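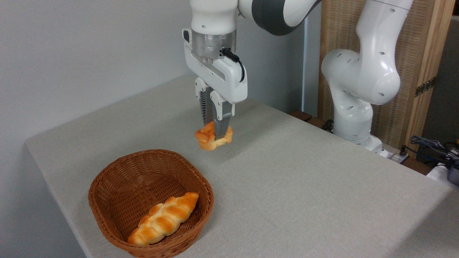
A knotted roll over the table, with a braided loaf in the basket beside it.

The baker behind Lavach starts talking about bread before I have my notebook open, and she is still talking about it when I put my coat back on two hours later. In between there is coffee, then more coffee, and a plate of rolls that I am told, very kindly but very firmly, to finish.

She has been braiding dough since she was a child standing on a step stool in her grandmother's kitchen. "My grandmother gave me the ends," she says. "Whatever was left over when she cut the strands, that was mine, and I tied it in a knot because I couldn't do anything else with it. So when people ask me which came first for me, the braid or the knot, well, it was the knot. I was tying knots for years before she let me near a proper loaf."

The knots are still her favorite, and she doesn't mind that they come out lumpy. She rolls a rope of dough as long as her forearm, loops it, pulls one end through and tucks the other one underneath, all while looking at me and telling me about the parking on her street. "People want them all the same and I understand that, I do. But a roll should have a side you want to pull off first. My husband goes for the fattest bump every time, and then he puts the rest back like I won't notice!"

The braided loaf takes more patience. She lets the strands rest before she touches them again, and she starts braiding from the middle and works out toward each end – a habit she picked up at Zeman, the bakery where she had her first paid job and where, she says, she mostly learned to carry things. "If you start at the top you pull too hard by the bottom. You get a loaf like a carrot. It tastes fine, it tastes wonderful, but it's a carrot."

We get onto color, and here she becomes quite serious. Both the rolls and the loaves get brushed with egg twice, once after shaping and once just before the oven. She wants the ridges dark and the creases pale. "When it's one color all over, I think somebody got nervous and took it out. You have to stand there and let it go a little longer than you like. I still don't like it. I stand there with my mitts on, talking to the oven."

And then there are the baskets. She has strong feelings about baskets. A braided loaf, she tells me, should lie at a slant, corner to corner, with a good thick rim around it so it can be passed down a long table without anyone worrying. She once served a family party of 85 and ran out, and had to borrow from the neighbors, and two of those baskets are still in her hallway. "I keep meaning to take them back. I did take bread over, so I think we're even."

I ask whether she would ever write the recipe down. She laughs and goes off to find an envelope, which has a grocery list on one side and the word "flour" on the other, with no amount after it.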